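Gremo table oil, after 3 months

I bought the 100 ml bottle of Gremo in October, when our Plotis table started to feel rough under the hand. My wife wanted varnish. I am a patient man with oil, so we tried oil first.

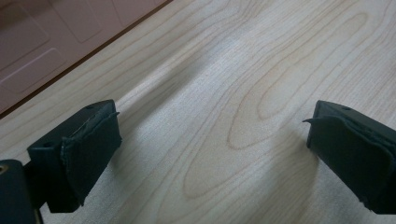 Light wood with long oval grain, slightly glossy.

The bottle says to wait 30 minutes before wiping. In our cold kitchen I prefer to wait longer. The smell is mild, a little like nuts, and it stays until the next morning.
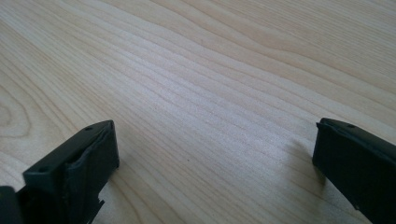 Price is the weak point. Gremo costs more than Esis, which I used for seven years, and the cap is worse. My neighbor Gualtiero Bianchini says any oil makes pale wood yellow. I was afraid of this too, but the tabletop is still a pale blond color, and the fine darker lines are easy to see. For me this was the main question.

Coffee wipes off well. Red wine I did not test on purpose.
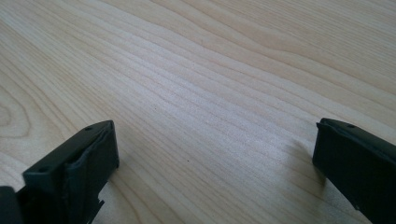

Lemon juice left a dull spot, and I had to oil that place again. Please use a cotton cloth, the paper ones leave small fibers. I give 4 stars from 5.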